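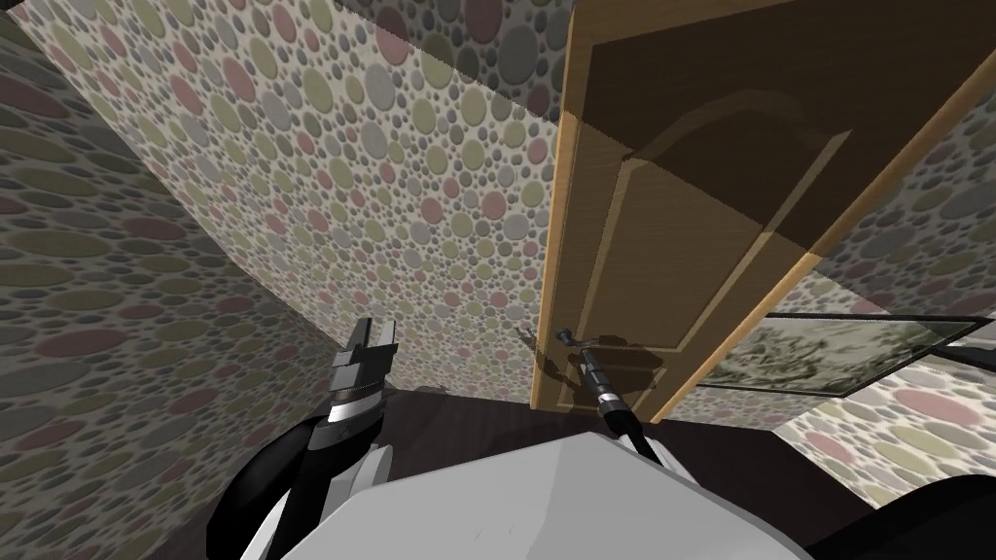
The simulated practice room, with the right arm's gripper close to the door handle.

Skirkholm team opens up its door-handling set-up routine

Skirkholm has published the full set-up and care routine for Modano, its two-armed door-opening robot, and anyone who runs a similar machine is welcome to use it.

The routine begins on screen. Before the real robot goes near a real door, its settings are loaded into a simulated room with polka-dot wallpaper, a wooden door and a lever handle. The team checks the reach of each arm, the tilt of the view and the angle at which the gripper meets the lever. The busy wallpaper is a favourite with the engineers – if the vision software can pick out a dark grey handle in there, they are happy to move on.

"We used to set the arms up on the workshop floor and lose a whole morning to it," said Nighat Marwat, who leads the project. "Now we arrive with numbers we trust, and we get to the fun part before lunch!"

The set-up file was tested over 832 simulated approaches, 253 of them with the wrist offset wrong on purpose. Those runs were used to write the fault-finding chart, which takes up 2 pages and starts with the simplest checks: wrist bolts, cable slack, finger alignment, then zero position.

Regular care gets its own chapter. Wajid Tanoli, who looks after the machine at the Pudumau workshop, recommends cleaning the fingers after every session and checking the wrist zero every 170 cycles. "It takes a few minutes and I really enjoy it," he said. "You get to know the sound of each joint."

A chapter on swapping a worn gripper will follow in November, written with Makowska, who supply the replacement parts.

Copies of the routine and the room file are available on request from Shagufta Chaudhry at the Skirkholm press desk.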